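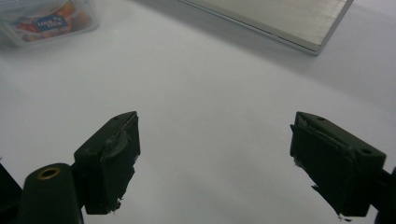
Work on the Ekthorpe meadow seed collection moved from the field to the sorting room during this reporting period. Most of the seed gathered last summer and fall had been sitting in paper bags in the dry store, labeled but not cleaned. We started on it in February and have kept going with fewer people than planned. Sorting is done on a plain white tabletop, where dark seed and bits of chaff show up well, and we have dropped the idea of buying colored sorting trays. The money set aside for them has been moved to packets and drying racks, as agreed with the Nomberg Fund by email.

Progress report to the Nomberg Fund
Native Meadow Seed Collection, Ekthorpe
Prepared by Po-yen Chien, project manager
6 June 2020

Cleaning and storage

The grant agreement asks for 200 seed lots cleaned, weighed and placed in cold storage by the end of the second year. We expect to meet that figure, though later than the original schedule shows. The grasses went quickly. The composites have been slow, mainly the asters and goldenrods, where the fluff clogs the screens and has to be rubbed off by hand before anything else can be done. We tried running two lots of goldenrod through the old belt thresher and lost too much seed in the waste, so we went back to hand work for that group.

The second cold cabinet was delivered in March and is running. It holds temperature well. The humidity readings on the bottom shelf were high for the first few weeks, and we now keep only sealed jars there. Paper packets go on the upper shelves until they can be moved to foil. The supplier has been told and has offered a new door seal.

Two lots of wild bergamot were thrown out because of mold. Both came from the same afternoon at Mansilla and were bagged damp. The field instructions have been changed so that bags are opened and turned on the evening of collection, and the collector signs the label to show it was done.

Germination tests

Testing began in April. Each test uses a small sample on damp paper, with a second sample held back in case the first one fails. Results so far are good for the grasses and mixed for the wildflowers. Several of the wildflowers need a long cold spell before they will sprout, and those tests will not mean much until late summer. I would ask the Fund not to read the low early numbers in the attached sheet as a sign of poor seed. Little bluestem and side-oats grama are both strong enough to plant out this year. Butterfly milkweed was poor and we will collect it again from a different part of the site.

Field sites

Access to Mansilla was closed from the middle of March and reopened in May. We missed the early sedges there for that reason. They can be picked up next spring, and I have added them to the plan for that season. The lower field at Mansilla was also under water for part of April, and the fence along the creek is down in one place. The landowner is aware and has asked us to use the north gate until it is fixed.

The home plots at Ekthorpe came through the winter well. We planted 2,000 plugs in the fall, and the losses were mostly along the west edge, where rabbits got under the netting. The netting has been pinned down again. We will fill the gaps with spare plugs from the greenhouse, at no extra cost to the grant.

Records

The old spreadsheets have been moved into Flusisier, the collections database we set up under the first grant. The move took longer than I had allowed. Site names had been spelled several ways, and some of the older records gave a road name and nothing else. Where we could match a record to a field notebook we fixed it. Where we could not, the lot is marked "origin uncertain" and will be used for training and display plots only. It will not go into any restoration mix.

Public access to the records is still turned off. Some of the plants are uncommon, and we need to decide how exact the locations should be before the pages go live. I will send a proposal on that with the next report.

Growers and outreach

We had planned to hold two open days this spring. Both were canceled. In their place we mailed packets of bluestem to 32 households that had signed up as home growers, with a printed sheet on sowing and watering. Replies are coming in by phone and mail. The most common question is whether the seedlings are grass weeds, so the sheet will get drawings of the young plants before it is printed again.

School visits are on hold until fall at the earliest. The money for buses is unspent.

Budget

Spending is below plan. Travel and events account for nearly all of the difference. Packets and drying racks are over their original lines because of the tray money noted earlier. We request permission to carry the unspent travel and bus money into next year, and to use up to 20 percent of it for extra sorting hours between now and September.

Next period

Finish the asters. Read the cold-treated germination tests as they come due. Collect early grasses at Mansilla once the creek fence is back up. Install the new door seal. Send the proposal on location data. The financial sheet and the list of lots are attached separately.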